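Ticket 2642: Washer-dryer stops mid-cycle, clothes left damp, error F3 on display

Status: Closed
Product: Prusto washer-dryer, freestanding, bought from Olteo
Opened: November 7, 2021

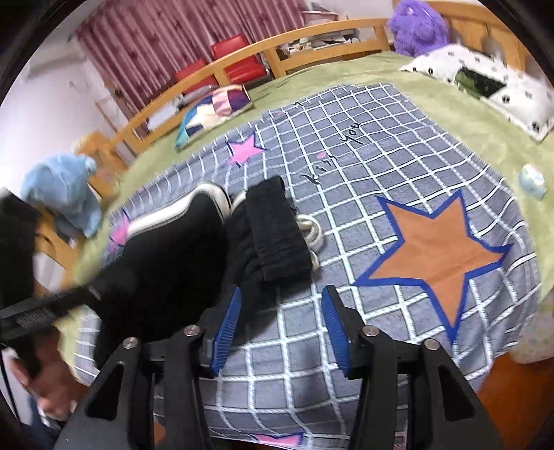 Why does the dryer stop before the clothes are dry?
The most common cause on this model is poor airflow or poor drainage during the drying stage. The machine uses a small amount of cold water to turn steam back into water, then pumps it away. If the pump filter, the drain hose or the condenser channel is partly blocked, the temperature inside rises too far and the machine stops itself with F3.

Original report

The machine washes normally. When I run wash and dry together, the wash finishes, the spin finishes, and the drying stage starts as it should. After a while the drum stops and the display shows F3. The door stays locked for several minutes and then clicks open. The clothes are hot in places and damp in others. Waistbands, pockets and cuffs are the worst.

It happens on Cotton Dry and on Mixed Dry. It has not happened on a wash with no drying. I have switched it off at the wall and on again, which clears the code, but it comes back on the next drying cycle.

The machine stands in a utility cupboard next to the kitchen. The cupboard has a slatted door, normally kept shut. The drain hose goes into a standpipe behind the machine. I moved the machine in November to have the floor done and the fault began after that, though I can't say it was the very next load.

Reply 1 from support

Thank you for the details. F3 on this model means the drying temperature sensor has read above its limit. It does not mean that the sensor is faulty. Please try the following in order and tell us the result of each one. Run a short drying cycle between steps so that we know which change made the difference.

1. Switch off at the wall and turn off the water tap. Open the flap at the bottom right. Put a shallow tray and an old towel underneath. Pull out the small emergency hose, take out the stopper and let the water run into the tray. When it stops, unscrew the filter and clean it under the tap. Look into the filter housing with a torch and check that the impeller turns. It moves in small jerks, and that is normal.

2. Check the drain hose along its full length. Look for a kink where it leaves the back of the machine and another where it bends over into the standpipe. The end of the hose should not go more than a hand's width into the pipe.

3. Check that the cold water tap is fully open. The drying stage needs cold water as well as the wash, and a tap that is half closed can give enough for one and too little for the other.

4. Dry half a load only. The drying capacity is lower than the washing capacity. The drum should look half full, no more.

5. Leave the cupboard door open while drying.

Customer update

Step 1: Filter had a hair grip, a lot of grey fluff and part of a paper label in it. Cleaned. Impeller turns. Ran a 60 minute Mixed Dry with a half load. F3 came up near the end, so later than before.

Step 2: Hose was not kinked at the machine. It had been pushed a long way down the standpipe, probably when the machine went back in. Pulled it up and fixed it with a cable tie. Ran the same cycle. No F3, but thick items still damp.

Step 3: Tap was open all the way.

Step 4: I had been doing full loads. Halved.

Step 5: Door left open. No difference that I could tell.

So the code has gone for now but the results are still not good. Is there anything else?

Reply 2 from support

That is useful. A hose pushed too far down the pipe can siphon or drain slowly, and either one will upset the drying stage. Please leave it as it is now.

The remaining dampness may be fluff in the condenser channel. This can be rinsed without taking the machine apart:

Empty the drum completely.
Close the door and choose Rinse and Spin.
Set the spin to the lowest speed.
Let it finish, then wipe the rubber door seal with a damp cloth, including the fold at the bottom.
Repeat once more.

Some models have a programme called Fluff Clean which does the same job. Yours may show it as the last position on the dial, depending on the version of the control panel.

After that, please run one test load of cotton items that are all about the same thickness. Towels are fine. Do not mix in jogging bottoms, jeans or anything with a thick waistband for the test. The sensor cycle stops when the average dampness is low enough, so thin shirts dry first and the machine ends the cycle with heavier items still damp. For mixed loads, use timed drying instead of the sensor setting.

Customer update

Ran Rinse and Spin twice. A fair amount of grey fluff on the seal after the first run, hardly any after the second.

Test load of towels on Cotton Dry, sensor setting: dry all the way through. No code.

Mixed load, sensor setting: shirts dry, trousers damp at the top.

Mixed load, timed, 100 minutes: everything dry, shirts a bit creased. No code.

One more question. I turn trousers inside out for washing. Should they go the right way round again for drying? And do cords and drawstrings need to be tied?

Reply 3 from support

Leave them inside out for drying. The pockets and the inside of the waistband are then open to the warm air. Shake each item before the drying stage if you are running it separately from the wash, as items come out of a fast spin pressed against each other.

Drawstrings should be tied in a loose bow. A long loose cord can wrap round other items and pull them into a ball, and the middle of the ball stays wet. It can also get caught between the drum and the seal. Do up zips and hooks too.

About creasing: take the load out as soon as the cool-down has ended. The machine turns the drum now and then for a while after the end of the programme, but this is only a small help. Setting a slightly shorter time and hanging the shirts up to finish works better than a longer cycle.

Customer update

Done seven loads since. No F3. I now run shirts and trousers separately when I can and use the timed setting when I can't.

There is a slight rattle when the pump runs. It wasn't there before, or I didn't notice it.

Reply 4 from support

A rattle from the pump after the filter has been out is most often the filter not screwed fully home. Turn off at the wall, drain as before, take the filter out and put it back in, making sure the thread catches straight. The handle should end up vertical. Check that there is nothing left in the housing. Small coins can sit behind the impeller where they are hard to see.

If it still rattles, please book a visit through Marikar, the repair agent for your area, and quote job code 1727. There is no call-out charge during the guarantee period, unless the cause is a foreign object in the pump.

Customer update

Filter handle was at an angle. Took it out and found a shirt button in the housing. Put it back with the handle vertical. Rattle gone. No visit needed. Happy for this to be closed.

Closing notes

Cause: drain hose inserted too far into standpipe after the machine was moved; blocked pump filter; fluff in condenser channel; drum overfilled for drying.

Fix: hose raised and tied, filter cleaned and refitted, two empty Rinse and Spin cycles, half loads for drying, timed setting for mixed loads.

Parts used: none.

Advice given: clean the pump filter every month if drying is used often. Run an empty Rinse and Spin after every 20 or so drying cycles. Check the hose whenever the machine is moved.

Related tickets

Door stays locked after drying - normal for a few minutes while the drum cools. Switch off at the wall and wait if it lasts longer.

F3 straight after the start of drying - different fault, usually the fan or the sensor. Needs an engineer.

Water left in the drum after drying - check the hose height first, then the filter.

Burning smell on first use of the dryer - see the Simier stacking kit page if the machine is stacked, as the rear vent may be covered by the bracket. Stop using the dryer until this has been checked.

This ticket is closed to new replies. To report the same fault on another machine, open a new ticket and give the model and serial number from the plate inside the door.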